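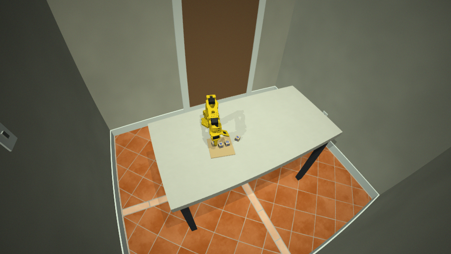 3 min read

Landlord wants to keep part of my deposit for "carpet wear" - is this normal?

Asked 6/4/22 in Renting and Housing
Viewed 169 times

I moved out of a one-bedroom apartment at the end of my lease after five years. The building is called Perkthorpe and it's run by a management company, Hamann. I cleaned everything before I left, including the oven and inside the closets, and I gave back both keys and the mailbox key.

Yesterday I got a letter saying they are keeping $159 from my deposit for "carpet wear, hallway and living room." No receipt was attached. The rest of the deposit was in the envelope as a check.

The carpet was not new when I moved in. I don't have any pets and I don't smoke. There is a flat path from the front door to the kitchen where people walk, and that's it. No stains that I know of. I did do a move-in checklist and I wrote "carpet worn by door" on it, but I can only find my own copy and it isn't signed by them.

Two questions. Can they charge for this? And if I cash the check, does that mean I agree with the amount? I don't want to go to court over this but I also don't want to just let it go.

Leonie Schwerdtfeger

3 answers

Answer 1 (marked helpful by 13 people)

A worn path from walking is what most places call normal wear and tear, and in general a landlord can't take that out of a deposit. Burns, pet damage, big stains and rips are different. The exact rules depend on your state, so look up "security deposit" along with your state name and read the page from the attorney general or the court, not a blog.

Age matters too. Carpet in a rental is usually treated as having a limited life. If it was already used when you moved in and you lived there five years, there may be very little value left in it, even if you had damaged it. Ask them when it was installed.

I would write a short letter. Say you received the check, you dispute the carpet deduction, and you want the full amount returned by a certain date. Ask for an itemized statement with receipts or an invoice. Include a copy of your checklist. An unsigned copy is still worth sending, they may have the signed one in their file. Send it certified mail and keep the slip.

On the check, look at the front, the back and the letter for words like "payment in full" or "full and final settlement." If you see that, don't deposit it until you've talked to someone, because in some states cashing it can count as accepting. If there is nothing like that, most people deposit it and keep disputing the rest. Your county may have a free tenant line that can tell you in a few minutes.

Small claims is not as bad as it sounds if it gets that far. Some states also let you ask for extra if the landlord kept the money in bad faith, and mentioning that law by number in your letter tends to help.

Answer 2

same thing happened to me with a different company. they wanted money for paint. I called every couple of days and they sent it back in July, I moved out in May. take pictures next time

Answer 3

Check your lease before you do anything. Mine had a line about professional carpet cleaning at move-out and I missed it. If yours has one and you didn't get it done, they might say the charge is for that - although they should have written "cleaning" and not "wear." Whether that kind of clause holds up is different from state to state.

Also check the date on the letter against your move-out date. There is a deadline for sending the itemized list, and if they were late they may have lost the right to keep any of it. Keep the envelope because of the postmark.

Comment from Leonie Schwerdtfeger: Thank you. I looked at the check and there is nothing written on it about full payment, and the letter doesn't say it either. The lease says "broom clean" and nothing about carpet. I'll send the letter this week and ask for the install date.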